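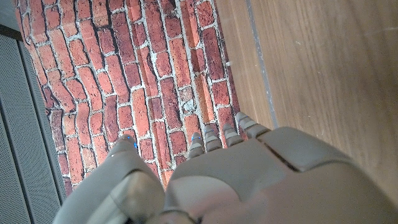
1/ We rewrote the rules for our two-arm bench in Tenstead this February. The old document had 77 pages and lived in a binder. The new one is a single sheet on the door. I will share the main rules in this thread, with the parts where we still disagree.

2/ Rule one is about people. When the arms have power, one person is the operator and one person is the watcher. The watcher holds the stop button and does nothing else. No phone, no laptop, no "I only fix this cable quickly."

3/ The watcher may stand close, but outside the reach of both arms. We measured the reach with the fingers fully open. Before, we measured to the wrist, and this was a mistake. A hand adds a lot of length and it can open at a moment you do not expect.

4/ If a person must put an arm into the work area, the robot goes to hold first and the operator says "hold" aloud. The person answers "in" and later "out." It feels a little silly in the first week. Please do it anyway. 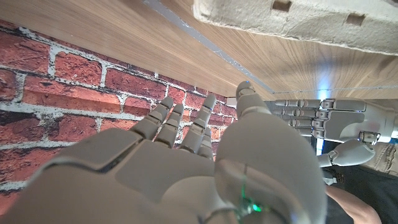

5/ Rule two is about the table. A flat surface with a wall behind it is harder than it looks on the plan. The back edge is where fingers get pushed into something that does not move. We now set a software limit before the wall, in Biltik, and check it by hand at slow speed each morning.

6/ Check it with both hands, please. We had the limit for the right arm only during many days. All the tests passed, and all the tests were with the right arm.

7/ Rule three: start with an object that you can afford to crush. For us this is an egg carton without eggs. Molded pulp is light, it bends, and it keeps the mark when the grip is too strong, so you can read your error afterwards. Throw it away when the cups are so soft that you cannot compare one run with the next.

8/ Rule four is cables, and here I am strict. Every cable that leaves a wrist needs enough slack for the full motion and no more. Move the arm through its range with the power off and follow the cable with your eyes, from the wrist to the floor.
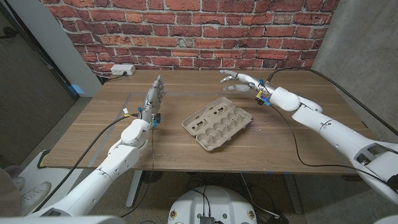 Look especially at the front edge of the table. A loop there can catch on the corner when the arm comes back, and the arm is stronger than the connector. Under the table, keep the cables away from where feet go.

9/ Log every stop, also the stops that were "for nothing." Our log is at entry 3591 and the boring lines are the most useful ones. When the same joint appears 3 times in one page, we take a look before the next session.

10/ Where we disagree: my colleagues at Herkamard want the speed limit to be the same for all tasks. I prefer a lower limit when both hands work over one object, with the higher one only for single-arm moves. The rule on the sheet is theirs for now — I accept it, but I wrote my objection in pencil below.

11/ A question came about gloves for the watcher. We say no gloves. The stop button is small and you must feel it.

12/ Tomorrow I will write about the Jayawardena checklist, the one we use for shutting down. It is shorter and I have fewer complaints.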